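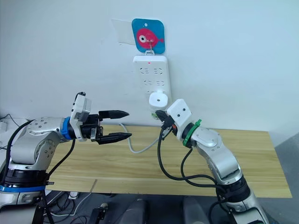 双臂桌面插拔单元,右臂夹爪持插头位于壁挂插排下部

Ernutar 双臂插拔单元
安装、调整与日常维护说明
2025年5月修订

一、适用范围

本页适用于 Ernutar 双臂桌面单元的插拔配置,即两台机械臂隔桌相对、插排竖直挂于桌后墙面的布置。水平插座板和落地柜式布置另见 Rurnov 底座资料。电气接线由持证人员完成,本页只涉及机械安装、夹爪、腕部相机和示教点的维护。

二、单元组成

机械臂两台,左臂与右臂结构相同,腕部色环用于区分:左臂蓝色,右臂绿色。更换腕部模块时色环随臂保留,不随模块走,否则控制器里的左右编号与实物对不上。
腕部模块两只,白色外壳,前端接平行夹爪。
夹爪为黑色,指垫表面带细密交叉纹理。
工作台为浅色木质台面,墙面为白色。
控制器与急停装置各一套,置于台面之外。

三、基本参数

单次插拔节拍设定上限:63 秒,超时后停止并报警
指垫检查周期:600 次夹持
示教点复核:每次更换插排或挂钩后
腕部模块固定螺钉:每侧 3 颗
超时报警代码:313

四、插排的安装

插排挂在墙面挂钩上,位于桌面中部上方。粘贴式挂钩可以使用,但墙面必须先清洁并完全干燥,粘贴后静置一夜再受力。挂钩底板的颜色和图案不影响机械定位;使用视觉定位时,底板不得作为特征点,更换挂钩后图案一变,模板随之失效。

单点悬挂的插排会绕挂钩摆动。插入时侧向力使下端偏移,拔出时插排可能随插头一起离开墙面。处理顺序如下:
1. 将下端用双面胶垫固定于墙面,胶垫厚度与插排背面间隙一致。
2. 手动插拔几次,确认上端挂孔不脱钩。
3. 以低速运行右臂到接近点,停在插孔前方,目视检查插脚与插孔是否平行。
4. 偏差仍存在时改示教点,不要靠加大插入力补偿。

插排通电时面板指示灯亮。指示灯亮时禁止手动伸入双臂之间的区域。首次调试、更换指垫、重新示教,均须在断电状态下进行。

五、线缆走向

臂体外部线缆应沿关节留出弧形余量。余量过小,腕部翻转时接头受拉;余量过大,线弧会垂到台面,扫到工件。检查方法是把每台臂依次开到行程两端,观察线弧是否碰到台面或对侧夹爪。

插排下方引出的白色线缆若经过台面,应绕开夹爪的闭合路径。台面上允许有线,但线的位置变动后需重新跑一遍空程。桌下线缆用扎带归拢,不得压在底座下。

六、夹持电蚊香液加热器

插拔配置常用的工件之一是直插式电蚊香液加热器,由白色加热器主体和下部旋入的药液瓶组成。这类工件外壳为圆弧面,重心随液位变化,夹持点选在何处对插入姿态影响很大。

夹瓶身时,两侧指垫应同时接触,接触高度取瓶身中段。瓶内液体多时下部偏重,加速度需降低;液位降低后无须改动参数。瓶身夹持力按能提起且不滑移的最小值设定,过大会使瓶肩变形,瓶口与加热器的螺纹配合松动。

夹加热器主体时,指尖不得遮挡顶部的散热栅,也不得压在插脚根部。主体刚断电时温度较高,应冷却后再夹持,指垫材料长期受热会变硬。 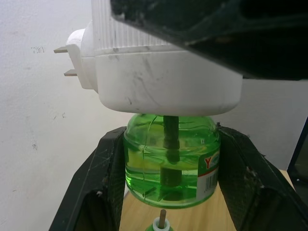 腕部相机视角:两侧指垫夹持绿色药液瓶,插脚朝向墙面

两片插脚上下排列时,腕部姿态须使插脚平面与插孔一致。旋转偏差用腕部相机检查,上下两片插脚的端部在画面中的相对位置与示教时的参考图比对。光线从单侧来时,透明瓶身会产生反光线,容易被误判为边缘,参考特征应取在白色外壳上,避开瓶身和标签。

台面上的备用药液瓶应放在固定位置,并避开夹爪下降路径。瓶口棉芯伸出,碰弯后不能再使用。

七、指垫维护

指垫表面的交叉纹理容易积存灰尘和纤维,尤其在上缘。积尘会降低摩擦系数,表现为瓶身夹起后缓慢下滑,或插入时工件在指间转动。

清洁步骤:
1. 停机,断开夹爪供电,把夹爪张到最大。
2. 用软毛刷沿纹理的两个方向各刷一遍。
3. 用无绒布蘸少量异丙醇擦拭,不要浸泡。
4. 待干透后恢复供电,执行夹爪回零。

药液沾到指垫时应立即擦净。残留药液在纹理内变粘,下一个工件松开时会被带起。刷洗后纹理仍不清晰,或边缘起翘,整对更换,不单换一侧。指垫备件由 Pavliuk 供应,订货时注明左臂或右臂及夹爪批次。

八、腕部相机

镜头只用吹气球和镜头纸清洁。相机支架松动后画面会整体偏移,先紧固支架,再做手眼标定,顺序不能颠倒。标定板放在台面中央,两臂分别标定,标定时另一台臂退回待机位。

九、常见故障

报警 313:插入超时。多为插排下端偏移或插脚未对正。退出右臂,检查胶垫,再核对接近点。
插头已接触插孔但不前进:检查插孔保护门。带保护门的插座要求两片插脚同时进入,姿态稍有倾斜即被挡住。
拔出时插排随动:挂钩或胶垫失效,重新固定。拔出方向应垂直于插排面,先拔后抬。
工件在指间转动:清洁或更换指垫,核对夹持高度。
夹爪回零失败:检查腕部模块顶部接头是否插到底,再检查线缆有无折痕。
左右臂动作互换:色环与控制器编号不一致,按第二节恢复。

十、备件与联系

常备件:指垫(成对)、腕部模块固定螺钉、线缆扎带、墙面胶垫、标定板。
夹爪总成不建议现场拆解,返修寄 Stavstead 服务部,寄出前拆下指垫并写明累计夹持次数。
技术支持:Rekha Dwivedi(机械与夹爪),Mawuli Odoi(控制器与标定)
下一次修订计划于11月发布,将补入三插脚插头的夹持参数。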